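# A day at Rurkanard, where the rooms come before the robots

I had wanted to get inside Rurkanard ever since Theda Mühlbauer told me over a very long lunch that her job had changed more in two years than in the twenty before them, and in January the invitation finally came.
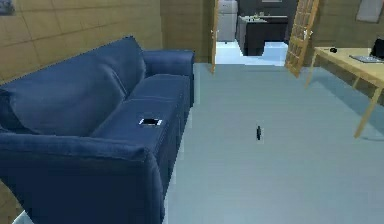 Theda used to drive. That was her work for most of her life at the company, back when every household robot they put together had to be walked through real apartments by a real person with a clipboard, and she would load up the van before dawn and go off to spend the day in some borrowed living room. These days most of that early testing happens in simulated homes, which the staff simply call "the rooms," and the van comes out for the last stage only. I was curious about what that does to a person who liked the driving, so I'm going to write mostly about the people, and I hope the more technical readers of this newsletter will forgive me.

We started at 10 in the morning in the kitchen, with cardamom buns (Santeri Rissanen bakes them, and I had two, and would have had three if Sabina hadn't been watching). There are 26 people on the home robotics side, split between a workshop downstairs and a long, quiet office upstairs with good windows. Santeri showed me the workshop first. It smells of machine oil and coffee, and the robot everyone was fussing over is called Stamach, a waist-high thing on wheels whose whole purpose in life is to find what you've put down somewhere and bring it to you. Phones, mostly. Glasses, keys, the pill box. It is meant for people who can't easily get up and look, and having spent a good part of last winter hunting for my mother's telephone while she told me exactly where it wasn't, I took to it right away.

Upstairs is where the rooms are made. Sabina Jayasinghe came to Rurkanard as an office manager, of all things, and now she furnishes simulated homes for a living! She pulled up a living room for me and let me look for as long as I liked. It had a big dark blue sofa with a phone lying on the seat, a desk with a laptop and a mouse on it, and a glazed door standing open toward the next room. I said it looked like a place where somebody had just gone to put the kettle on, and she was so pleased with that that she wrote it down.

Her days go something like this. In the morning she checks what the overnight runs have turned up. A single room can be run 1000 times before she gets in, with the lost item moved a little each time, and the software flags the runs where the robot gave up or went the wrong way. Then she sits down and watches the flagged ones, one after another, with her tea. Some of it is plain bad luck and some of it is a real problem, and telling the two apart is most of what she's paid for. A dark phone on dark cloth is a classic, she told me. So is anything small left out on the floor, where the robot has to decide whether to go around it or pick it up.

What struck me was how much of the old household testers' knowledge had gone into those rooms. Theda sits with Sabina two afternoons a week, and the pair of them argue happily about where people leave things. Theda has been in so many homes! She knows that people set a phone down where they last sat, that doors get left half open, and that a desk chair wanders. None of that was ever written up properly when the work was all vans and clipboards, and she says it's the first time anyone has asked her to sit down and explain what she knows.

It hasn't all been easy, and I was glad they were willing to talk about it. When the simulation work started, the testing crew was ten people, and it is now 6. Two retired, one went to Elter, where they still do a lot of testing in person, and one left unhappy, and Theda still feels bad about it. Reijo Jääskeläinen, who runs the group, told me he had moved too fast in the first spring. He announced the change at a meeting and handed out the training schedule at the same meeting, and people felt the matter had been settled over their heads. He would do it in a different order now. He also said, a bit ruefully, that his own job has turned into reading charts, and that he misses having a reason to go out and see a kitchen.

The training itself took a good deal longer than planned. Theda had never worked in anything resembling a 3D program, and for the first months she went home with a headache most nights. She kept a notebook of every menu she got lost in, and the notebook is now photocopied and given to new starters, which tickles her no end. Her back is better without the lifting. She misses the people she used to meet, and the dogs.

After lunch (pea soup, pancakes, far too much jam) I was allowed to sit in on the handover between upstairs and downstairs. This was my favorite part of the visit. Sabina brings her list of troublesome runs, Santeri brings whatever the actual machine did on the workshop floor that morning, and they compare. They didn't agree on much. The robot had been slowing down at a door sill in the workshop, and the simulated version sailed over the same sill without a care. Sabina thought her floor was too smooth, Santeri thought a wheel was worn, and they ended up crouched on the ground together with a flashlight while the rest of us stepped around them. It was the wheel, at least in part. Sabina is going to roughen up her floors anyway.

I asked Theda on the way out whether she'd go back to the van if she could. She thought about it for the whole length of the corridor. One day a week, she said, in the summer, and somebody else can do the ring road.

My thanks to everyone at Rurkanard, and to Rhiannon Edwards for arranging the visit and driving me back to the station through the sleet. Our next trip is to the Sasaki packing hall. If you'd like a seat in the car, let Rhiannon know soon, and bring sturdy shoes.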